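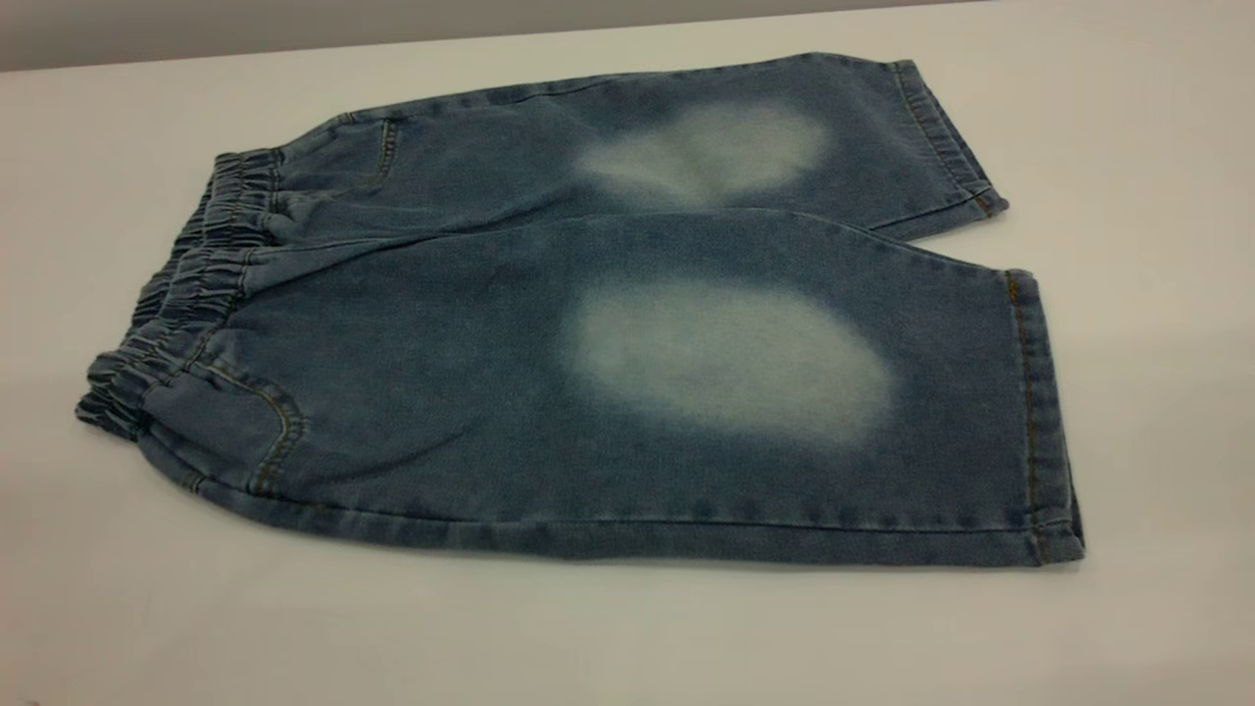 **1/** Fold planner update, Letel branch. The garment mask now comes from a depth threshold plus color. Blue on white was easy; faded patches used to punch holes in it.

**2/** Keypoints: two waist corners, two hem corners. The loss on hems is still worse than on elastic. Training set is 312 labeled frames, 70 held out.

**3/** Two-arm grasp, one gripper on the gathered waistband, the other farther along the doubled legs. Both grasps share one planning call.

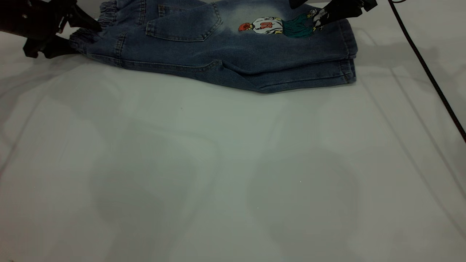
**4/** Next: replan if a fingertip target drifts more than 4 mm. Merge in September.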